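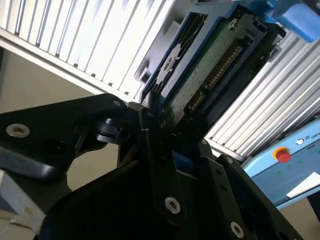 Julwood Quarterly, Issue 22, p. 10

My grandmother left me the recipe for her plum cake, except she left it on a computer, and the computer was in Ďurica, and I was not.

So on a Thursday in August I took the slow bus up there with a sandwich and the spare key. Marcela Beneš from next door saw me at the gate and came straight over in her slippers. "You're after the cake," she said. I said I was after the cake!

We sat in the kitchen while the old machine hummed and thought about things. Grandma had 600 files on it, and every single one was called "letter." Letter to the gas company. Letter to my uncle, never sent (I closed that one fast). Letter to a man named only K., which Marcela read over my shoulder all the way to the end, twice.

"Well," she said. "That explains the summer she took up rowing."

By six I'd missed the last bus and we still had no cake. Marcela went home and came back with a bowl of plums and a bag of flour — she'd been making it herself for years, she said, Grandma had told her the whole thing over the fence.

"Why didn't you say so?"

"You looked so busy," she said, and handed me a knife. "Halves, please. And open the next letter while I find the sugar."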